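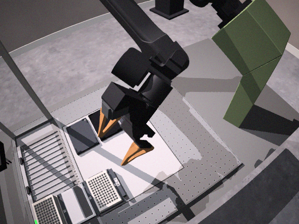

Lukian Antoniuk writes that the grip fault is a tuning problem, that the Flarnen sim behaves as designed, and that ticket 323 can be closed once we raise the finger force.

I don't buy it, so the ticket stays open. We raised the force twice in September. Both times the run stopped with the same message, "grip not confirmed," before the arm had lifted anything. More force won't help if the controller has the wrong idea of where the plate is.

**Setup:** Ukach cell model, stock gripper, two arms loaded, only the main arm commanded. Timeout 2000 ms.

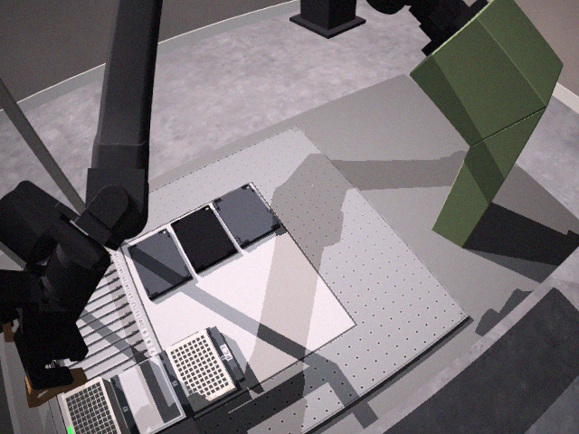
## What we tried

- Restarted the controller and reloaded the cell. Same stop.
- Parked the second arm and left it out of the plan. Same stop.
- Slowed the approach to half speed. It took longer to fail.
- Swapped in the Dmytriv grip settings that support sent. Three runs, three stops.
- Compared the plate height in the cell file with the one in the task file. They differ by up to 2 mm. No reply on this yet.
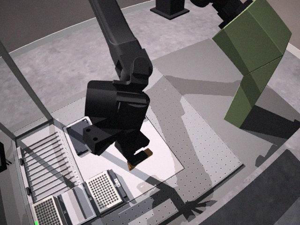 Steditex support answered that a gap that small is "within normal range" and shouldn't trip the grip check.

Normal for what? The wells plate has a low rim, and the fingers close on very little of it. I'd like to see the run that number came from. Please attach the log with the settings used, and leave out the summary.
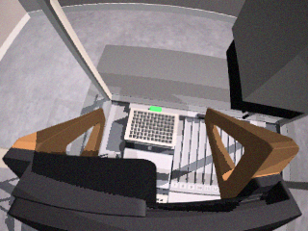

*Wrist camera, fingers open, plate between them and the slotted rack.*

Status: open. Don't raise the force again. Next run uses the height from the cell file in both places, everything else back to stock. If it still stops, I want someone to look at the grip check itself before I get sent a third set of numbers.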